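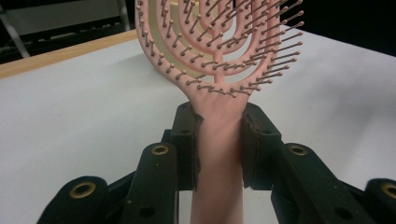

Rodrigo Figueiredo told me that a hairbrush is harder than a bottle, and that I would understand it after my first attempt. I understood it after my second, when the handle turned between the black fingers and the bristles pointed at my shirt.

It was the open day at Azevedo, February 3, 2018, and the visitors were allowed to work with the hand-held grippers themselves. You squeeze, the fingers close, and the movement is recorded so that a robot can learn from it later. The team wants 200 good recordings of each object. When I arrived they had 76 of the brush.

Leonor Simões gave me my lesson. She speaks softly and corrects you very fast. "Slower. Let the fingers arrive first, then squeeze." My problem was the wrist. With my own hand I turn a brush without thinking, but with the gripper I had to move the whole elbow, like a person who opens a very heavy door.

There are two ways to take the brush, and the team doesn't agree on which is better. Leonor prefers the handle, close to the neck. Rodrigo goes for the rim of the head, and he says a robot must know both, for in a real bathroom the handle is often under a towel.
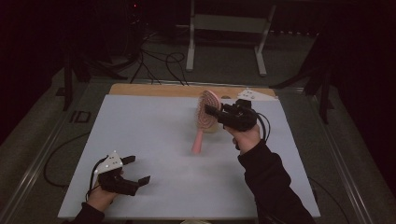 *A grip on the rim of the brush head, with the second gripper open.*

I stayed for 17 attempts, and Leonor kept 14 of them. She wrote the number on a paper next to my name, which pleased me more than I expected. Then Marlene Gauthier wanted her turn, and I gave her the grippers and went to look for coffee. The next open day is in May, and Rodrigo has promised toothbrushes.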